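关于我们

首页 文章 读者来信 夜间值班 关于我们 联系方式

Nelance是一个给耳鸣的人看的中文网站，也给跟耳鸣的人住在一起的人看。后一种人比我们原先想的多，写信也写得更长。

耳鸣这件事，外人听不见，所以外人通常很有主意。有人劝你多喝水，有人劝你少喝水，有人的姨夫按了三个月耳后的某个穴位，现在能爬山了。至于姨夫的耳朵后来怎么样，一般没有下文。我们几个编辑都在饭桌上听过这一类建议，听的时候点头，背景里是自己那一份蝉鸣，或者电流声，或者像隔壁在烧水。网站就是这么办起来的，起因里赌气的成分不小。

我们是谁

编辑部一共五个人，四个有耳鸣，剩下那个负责在开会时告诉我们空调其实没响。创办人Kalevi Räsänen是芬兰人，在中国住得久了，中文说得很好，只是骂人的时候还会退回芬兰语。他以前做录音后期，每天戴着耳机听别人的呼吸和口水声，有一年五月，录音棚里多出来一个高音，他换了线，换了耳机，换了调音台，还写了一封措辞相当不客气的邮件给设备供应商。后来他坐在自家阳台上，发现那个高音也跟来了。那封邮件他至今没有收回，供应商也至今没有回。

其余几位，一个在医院做过听力检查，一个教中学地理，一个翻译说明书，一个什么都做一点，主要是催稿。我们当中没有耳鼻喉科医生。凡是涉及诊断和用药的稿子，发表前都会请执业医生看过，医生的名字写在文末。哪位医生删掉了哪一段，我们一般也照登，有时候删掉的那段比留下的好看。

我们做什么

写文章。耳鸣是怎么回事，什么情况应该当天去医院（突然听不见、只有一侧响、跟着心跳一起响、伴着天旋地转，遇到这些请先关掉本页去挂号），听力检查的那张图怎么看，助听器店的人说的话怎么听。文章尽量短。睡不着的人半夜读长文章，读完还是睡不着，还多了一肚子知识。

登读者来信。到2020年2月1日为止，我们收到并存档的来信共2672封，其中有一部分是问怎么退订的，也算在内。来信登出之前会隐去姓名和地名，但不改文风。有位读者坚持用七言写，我们也没有拦。

夜间值班。每晚十点到次日一点，有一名编辑在线，陪人打字聊天。值班的人不给治疗建议，不推荐偏方，也不说“你别去想它就好了”。最后这一句写在值班守则第一条，违反的人要请全编辑部吃面。到现在吃过两回，都是同一个人请的，他本人要求不具名。

声音库。Jidance是我们自己整理的一组背景声，雨声、风扇声、火车过桥、洗衣机漂洗、图书馆里有人翻报纸，免费播放，可以下载。有些人觉得睡前放一点背景声会舒服些，有些人觉得更烦，两种都正常，我们编辑部里两种都有。最受欢迎的一条是地理老师录的学生默写，二十分钟，只有笔尖声和偶尔一声叹气。洗衣机那一条有读者来信指出，第九分钟时轴承不太对劲，建议尽快找人修。已经修了，谢谢。
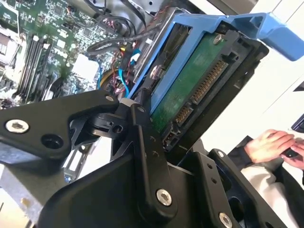
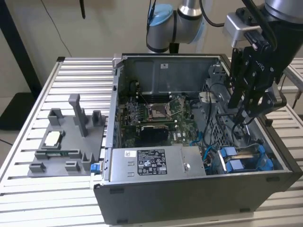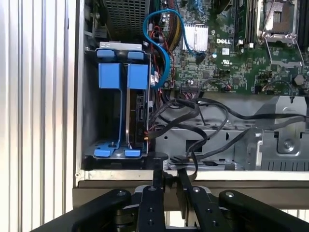 第三张为戴尔台式机机箱内部，蓝色的是硬盘托架。

线下小组

线下的见面会叫“Bodnár茶座”，名字来自第一次借用的那间茶馆，茶馆早已关门，名字没人想出更好的，就一直用着。每月一次，周末下午，地点提前写在首页上。选地方有三个要求：没有背景音乐，没有咖啡机，椅子拖动时不发出尖叫。满足这三条的场所在城里少得惊人，我们看过一间，样样合适，坐下来才发觉楼上是学架子鼓的。

茶座每次最多收100元场地费，平摊到人头上往往就是一碗馄饨的钱，没有工作的读者不用交。没有签到，没有自我介绍，愿意说就说，不愿意说可以一直剥花生。有位先生来了半年，一句话没讲过，有一天临走时说这里的花生受潮了。我们当他是认可这个活动的，换了一家花生。

家属也可以来。丈夫陪妻子来的，妻子陪丈夫来的，还有一位母亲替在外地上班的儿子来的，记了满满两页笔记。家属最常问的问题是“他到底是真响还是想多了”。答案是真响。这句话我们说得很熟练了，说的时候请当事人在场，省得回家再转述一遍。

写给家属的几句话

如果您家里有人耳鸣，晚上看电视时他说声音太小，过一会儿又说声音太大，他没有在跟您作对。很多人一边听不清，一边又怕吵，两样可以同时存在，跟人既想减肥又想吃夜宵差不多。

说话请走到面前来说。隔着厨房喊“你听见没有”，得到的回答不管是听见还是没听见，参考价值都有限。

陪着去看一次医生，比转发十篇公众号文章管用。尤其是标题带感叹号的那种，转之前请想一想，他多半已经收到过三遍了，其中一遍来自那位姨夫。

钱从哪里来

这个问题每隔一阵就有人问，问得也对，因为耳朵这一行里卖东西的人很多。Nelance是一家小公司，注册了，交税，至今没有发过年终奖。收入有两项：一项是读者自愿订阅，每月的数目自己定；一项是给企业做讲座，讲工作场所的噪声和听力保护，主要讲给工厂和呼叫中心听。讲座由合作方Plustby安排时间和场地，内容由我们定，他们只提过一次意见，希望少用那张耳蜗的图，说看着饿。

我们不卖助听器，不卖保健品，不卖枕头。也不接这些东西的广告。有过一家磁疗耳塞的厂商连续来信，开价越来越高，最后一封还附了一首诗。诗写得一般，没有回。

如果哪一天您在本站看见“三天根治”四个字，那是网站被黑了，请打电话告诉我们。

我们做得不好的地方

回信慢。值班表靠五个人轮，有人感冒就乱套，去年冬天有一个星期，晚上坐在线上的始终是同一位编辑，到第四天他打出来的句子已经没有标点了。

搜索功能不好用。输入“耳鸣”会出来全部文章，输入别的什么也不出来。翻译说明书的那位同事答应修，他说他看得懂说明书，可惜这个功能没有说明书。

早期有几篇文章写得太乐观。创办那会儿大家都憋着劲儿，恨不得人人读完就好。有读者来信说，读了那篇《和声音做朋友》，试了两个月，还是不想跟它做朋友，问是不是自己有问题。不是的，是标题有问题。文章改过了，现在叫《和声音做邻居》，就是不太熟、有时候嫌他吵、但也不至于搬家的那种邻居。Kalevi觉得这个标题还是太客气，他跟自己那一位已经好多年不打招呼了。

来信与投稿

来信请用站内信箱，写多长都行，我们都会看完。请不要发语音，尤其不要发录下来的“我耳朵里的声音”，那是录不进去的，录音师出身的那位替大家试过了，用的还是好话筒。

投稿请写自己的事。哪天开始响的，看了几家医院，哪位大夫说话让人安心，哪种被子太沙沙作响，都可以写。稿费不高，按时付。没有被采用的稿件也会收到回信，回信里会说明原因，有时候原因就是上一期刚登过一篇写被子的。

本站内容供一般了解，代替不了面诊。症状突然出现或者突然变化的，请去医院，不必等我们回信。

夜间值班遇法定节假日照常，除夕那晚改到零点半以后开始，那之前外面放鞭炮，值班的人也听不清自己的。

上一页：声音库使用办法
下一页：联系方式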